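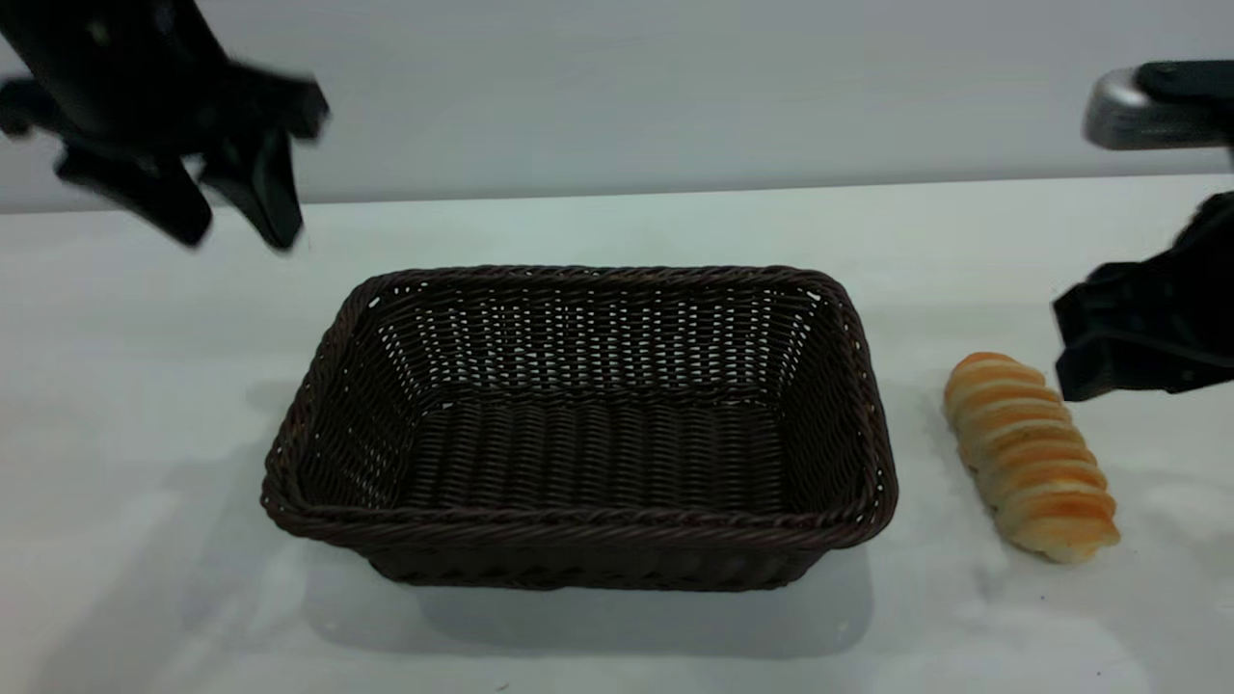

Lining first, Ingeborg. A liner cut for a straight-sided basket will ruck at the corners of these ones, as the sides slope and the corners are rounded. The dark brown wicker also has small gaps in the weave on the wall, so crumbs from a ridged roll will get through without a cloth. Cut to the base and add 50 mm each way.

Theresia Kuster

Ingeborg Ortner wrote:
> Do the Gorndale bread baskets need liners, or can the rolls go straight in? I have 2 metres of calico left.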